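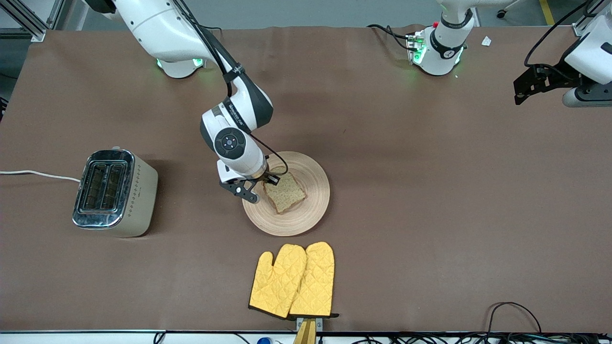

The Kamata breakfast cell at Gradness, with one gripper open at the left side of the bread. Photo: Gradness

Gradness puts its Kamata cell on a service plan the whole shop can follow

HUSMONT, October – I've been looking after two-armed cells at Gradness long enough to have strong opinions about cables, and this month I finally get to put them in a press release. We're publishing the full setup and care routine for Kamata, our two-arm breakfast cell, and anybody who runs a similar table is welcome to copy it.

Kamata works with toast. There's a chrome-topped toaster, a slice of bread on a round wooden plate and a pair of yellow oven mitts, and two white arms that have to get along over all of it. It's a friendly little job to watch, and it's very good at showing you when something is a hair out of line. A gripper that's off by a few millimeters can still pick up a box all day long. Ask it to take a slice of bread by the edge and you'll hear about it before lunch!

The routine has 7 checks, and we do them with the arms parked and the power locked out unless the sheet says otherwise. Most of them are dull (base bolts, wrist screws, finger pads, that kind of thing). The one I care about most is the cable check. Our cables run along the outside of the arms, with a loose loop left near the gripper, and people love to tidy that loop away. Please don't. The wrist needs the slack when it turns over, and a cable pulled snug on Monday morning is a cable I'm replacing by the end of the week. We now mark the right amount of slack with a bit of tape at the last clip, so whoever's on shift can put it back the way it was.

The second big change is how we teach the positions. We used to teach each arm by itself and then run them together and hope. Now we park one arm up and out of the way, teach the other at the plate and the toaster, swap, and only then run the pair at low speed. My colleague Benedek Hajdu wrote the new order down after one long Wednesday with a gripper that kept coming in too low over the plate. The cause was a finger pad that had been put on crooked – a ten-minute fix once we'd stopped blaming the program.

"I wanted a sheet I could hand to somebody on their first day," says Benedek. "If they have to come find me, I wrote it wrong."

Since we moved to the new routine, a full check and re-teach takes us some 79 minutes. The old way ate most of a morning. We do the complete version every 2 weeks and a short one at the start of each shift, which is just crumbs, pads, cables and a slow run with no bread.

Crumbs get their own line on the sheet, by the way. They work their way into finger joints, and blowing them out with compressed air only sends them farther in. Use a soft brush, then a dry cloth.

The package includes the check sheet, the teaching order and a blank log page. Denum, our service partner, will also run 3 hands-on sessions at our Husmont shop, led by Kiyoshi Nagano. Bring your own worn-out finger pads if you have them – Kiyoshi likes to look at wear patterns and can usually tell which side has been dragging.

To get the package or save a spot at a session, call the Gradness front desk and ask for the Kamata sheet.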